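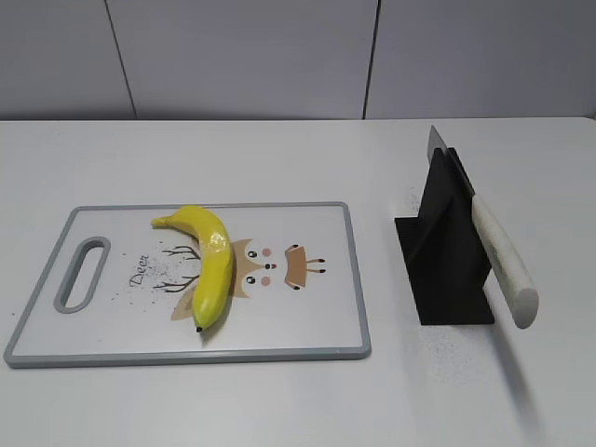 Making a weighted lap pad for a fidgety child

My daughter is six and has never in her life sat through a whole meal. She kneels, she perches, she slides under the table and comes up on the other side! Her occupational therapist, Marisol Gallegos, lent us a weighted lap pad in February and I was so taken with it that I went home and made one that same evening. I have made 9 now, for cousins and school friends and one for myself (I am a terrible leg jiggler), and these are the tips I have picked up along the way.

Getting the weight right

Ask first. If your child sees a therapist, ask them how heavy the pad should be and how long it should stay on, and go with what they say. Ours is on the light side and she has it for one sitting at a time, never in bed. It must be something the child can push off without any help. I wouldn't make one for a baby or a toddler at all.

Weigh your filling on the kitchen scales before you sew anything, and don't forget that the fabric weighs something too. Thick corduroy adds more than you'd think.

What to fill it with

I love plastic pellets, the sort sold for stuffing toys. They wash, they don't rattle much and they don't go off. Rice is fine for trying out the idea, but it can't go in the washing machine and my rice one smelt very odd by the summer. Glass beads are lovely and slim but they find every tiny gap in your stitching, so keep those for a double lining.

Fabric

Let the child choose! Mine went straight past all the nice cottons I'd put out and picked a bright green fleece with a long pile, and she strokes it the whole time she's doing her reading. Some children can't bear fleece, so take a few scraps and rub them on the back of their hand first. My friend Bríd Ní Bhriain made hers with a different fabric on each side and her boy flips it over depending on his mood.

Wash the fabric before cutting. I skipped this once and the cover shrank so much the inner wouldn't go back in.

Sewing the channels

Cut two pieces of plain cotton for the inner, 30 cm by 40 cm or whatever suits the lap, and sew round three sides. Turn it the right way out, then sew straight lines from the open end down to the bottom to make channels. Six channels does nicely for this size.

Now pour a little filling into each channel — a paper funnel is perfect — and shake it down. Sew across. Pour again, shake, sew across again, and carry on until you reach the top. You end up with a grid of little pockets and the weight stays spread out instead of slumping into one corner.

Push the pellets well away from the needle before every row. I broke two needles on my first pad and had to hunt for the bits with a magnet. Pins laid along the line hold the pellets back beautifully.

Go over the last edge twice with a short stitch, then tug it hard all the way round. Any pocket that lets a pellet out gets unpicked and done again, as small beads are a choking risk.

The cover

Make it like a pillowcase, with a deep fold at one end or a zip if you're feeling brave. I like the fold. Ribbon loops along one side are a wonderful extra for busy fingers, so long as they're short and stitched in with the seam.

Keeping it clean

Cover off, cool wash, line dry. The inner gets a wipe most weeks and a hand wash when there has been yoghurt. Dry it flat on a towel, and turn it over at bedtime. It takes ages, so start in the morning!

If you've got fleece left over, a narrow version makes a smashing shoulder wrap for homework time. I'm halfway through one of those now, in the same green.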